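Search this site Go
Filed under: Robots at home / Rules and standards / Galleries

Wiping the mirror: a gallery on good practice in recording household work for robots

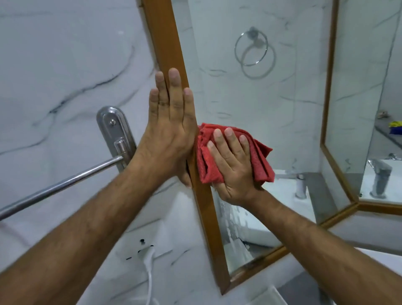

Does a written code of practice make the recordings that household robots learn from any better?

Only where somebody checks the work against it, and most of the codes I have read leave that part out. They are long on principle and short on what to do with a bathroom.

I write about the rules that firms set for themselves before anyone sets rules for them. Over the past year I have collected the handling guides of outfits who record people cleaning, folding and tidying so that a machine can be taught to do the same. Humgate has one, Gatora has two that disagree with each other, and the small Tomić workshop makes do with a page and a half. Moltville, a housing scheme that lets its empty flats for this sort of thing, has its own house rules on top.

What follows is a picture and then my notes on it, a line or two each, set against what the guides say. I am not against any of this work. I would just like the paperwork to earn its keep.

On the two hands

One hand is flat against the wooden frame and the wall, the other holds a folded red cloth to the glass. Humgate's guide says "both hands shall be visible during contact". Fine, and here they are. It doesn't say what the idle hand should be doing, though a spread palm on the edge of a mirror is half the job for anyone who has ever cleaned one.

On bracing

Gatora's first guide tells people to brace "where natural". The second tells them to keep the spare hand off the fixture. Both are marked as current. I asked in June which one wins and was told the matter was under review.

On the cloth

Red on white marble pattern and clear glass, so there is no trouble telling the cloth from anything else. The Tomić page asks for a cloth that stands out from the surface. It's the one rule in the whole pile that I would copy straight into a national standard. It is also a bit of a cheat — a good many of the cloths in people's homes are grey, or used to be white, and a machine brought up on red ones may have a shock coming.

On knowing when a surface is clean

Cloudy streaks and white smudges run down the lower part of the glass, under the right hand. Every guide I have wants the task finished "to a satisfactory level" or words to that effect. Satisfactory to whom? My mother and my landlord would give you different answers. Humgate offers a scale from 1 to 3 with no pictures beside the numbers, so one checker's 2 is another checker's 3. A few photographs of glass at each stage would settle more than another page of wording.

On reflections

The mirror shows a towel ring, a basin and a chrome tap. Now try writing a rule for labelling those. Is the tap in the glass a tap? Gatora says label what is seen. Humgate says label what can be reached. I side with Humgate, grudgingly, but neither firm tells its labellers how to spot a reflection when there is no frame in view to give it away.

On the side panel

A second mirror in the same orange-brown frame stands at an angle to the first, with another chrome tap showing in it. Angled mirrors are common enough in bathrooms, and I can find them mentioned in none of the guides. The word "mirror" turns up in the Moltville rules once, under breakages.

On privacy

Forearms and hands, no face. That is the part of the rules people like to quote, and a bathroom with mirrors is the place to test it. The usual promise is that faces are blurred before anyone else looks at the footage. I would rather see a rule about checking the mirrors before the session starts, which costs less than 30 seconds and doesn't rely on software catching everything. None of the firms has it. Tomić said they would think about it.

On belongings

There is something blue and yellow far over to the right, in the side mirror, and a small pale item near it. I can't tell what either of them is and I am not going to guess. The Moltville rules want "all personal items" cleared away first. A cleared bathroom is easy to wipe down and teaches a machine nothing about lifting a toothbrush out of the way, so there is a fair argument for leaving things out and asking permission properly.

On cables near wet work

A white electrical cable hangs down by the wall at the lower left, near some small black holes or marks. I don't know what it feeds, or whether it feeds anything. What I do know is that Humgate's safety list runs to a full sheet and covers ladders, pets and open windows, and that cables in bathrooms get no line of their own. They should have one, whoever ends up doing the wiping.

On the numbers firms like to give

"100 per cent compliant with our code" is a phrase I have now met more than once. Compliant with a code you wrote, checked by people you pay, with the results kept in a drawer. I'd take a lower score from an outside checker and think more of the firm for printing it.

More guides are welcome, especially any with a page on glass. Send the whole thing if you can — the summary versions tend to drop the bits I want.

Last updated 8 August 2025

Tags: good practice, house rules, cleaning tasks, labelling, privacy

We use cookies to remember your settings and count visits. Accept all / Manage choices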